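Home Kitchen Workshop Cleaning Tools Contact
Search this site Type and press Enter
Reading time: 2 minutes

Can a machine clear your workbench yet?

Readers of my tips ask me this more and more, usually after they saw some video. I am Margit Kiss, I repair small things at home in Asholm, and since February I have kept notes on which chores I would give to a machine with two arms. My answer in December 2023 is: a few of them, slowly, and only if you prepare the table first.

Preparing is the part where a tip can help you, with or without a machine. Take everything off the shelf and put it on a plain surface, in one layer. Nothing should lie on top of another thing. Small bottles stand upright with the cap closed. Flat things, like a remote control, go with the buttons up. Tools with long noses should point away from the place where you reach. 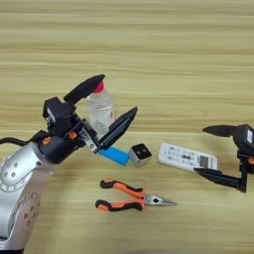

A bottle with a cap is the easier case. Two fingers can close on it from the sides, and the height helps. A soft block is also forgiving, because it gives a little when you press. The remote is harder than people think. It is low and wide, and fingers that come from above must find its long edges. Pliers I would still put away by hand. The handles spread, the weight is at the other end, and when you lift them in the wrong place they turn.

I sorted a drawer of 53 small parts by hand in 13 minutes, with the radio on. I do not believe a home machine would do the same drawer in one evening. But I also do not believe it will stay like this. Picking up one known thing from a clear table is a reasonable job for a machine already. Deciding where the thing belongs is the larger problem, and in my house even the family does not agree on it.

So for now:

Keep one tray for each kind of thing, and do not change the trays.
Leave a hand's width between objects when you lay them out.
Wipe the table before, not after. Crumbs and metal dust go under everything.
Sharp tools and open glue stay with you.

Next time I will write about removing old labels from jars.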